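I grew up thinking tomatoes were supposed to taste like cold water. Then we moved to Fliddale, population 2952, and a neighbor handed me one over the fence, still warm from the sun. I ate it standing in the driveway with juice running down to my elbow (goodbye, good shirt) and went straight inside to order seeds!

That first May I planted 16 seedlings in a bed meant for maybe six. Total jungle. Cyril Kettle, who runs the seed counter at Inskip, took one look at my description and told me to start pulling suckers before I lost the dog in there.

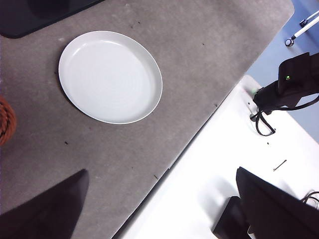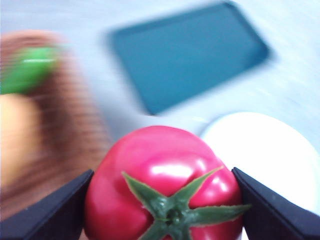
So I pruned, badly, and I tied things to other things with old pantyhose, and by late summer we were eating tomatoes at every meal. Toast, tomato, salt. Pasta, tomato, more salt. I stopped putting them in the fridge too, after Cyril caught me at it and looked truly wounded.

My one big splurge was a drip hose, and I'd buy it again tomorrow. I used to stand out there with the watering can at seven in the morning, half asleep, soaking my slippers. Now I drink my coffee on the step and poke around for hornworms. I'm down to nine plants this year, and my husband is already asking where we're going to put them all.

337 shares | 16 comments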